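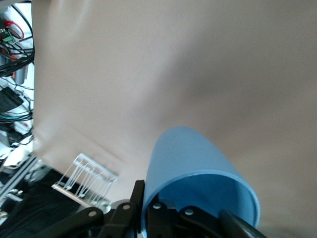 Gunther Oltmanns
Lecturer, Robot Software and Control

Unit 5: Perceiving a Held Object

Once the gripper has closed on an object, the planner requires the object's pose relative to the wrist. In this unit students estimate that pose for the light blue cup from a single wrist view.

The open rim is the preferred feature. It faces the viewer and can be fitted as an ellipse, although one black finger stands in front of its left side. Points on that finger must be masked before fitting. The clear rack is a separate difficulty: its bright edges produce strong gradients and should be excluded by region — a higher threshold alone will not remove them.

Procedure

Load the Kiani workspace and run the mask node. Draw 3000 edge points, fit the rim, and discard any fit supported by fewer than 55 percent of them. Publish the result to the planner only after the frame transform has been checked.

Written work

Submit the node, its parameter file and one page on failure cases by Friday. Questions on the transform tree should be directed to Océane Cormier, teaching assistant, Room 86.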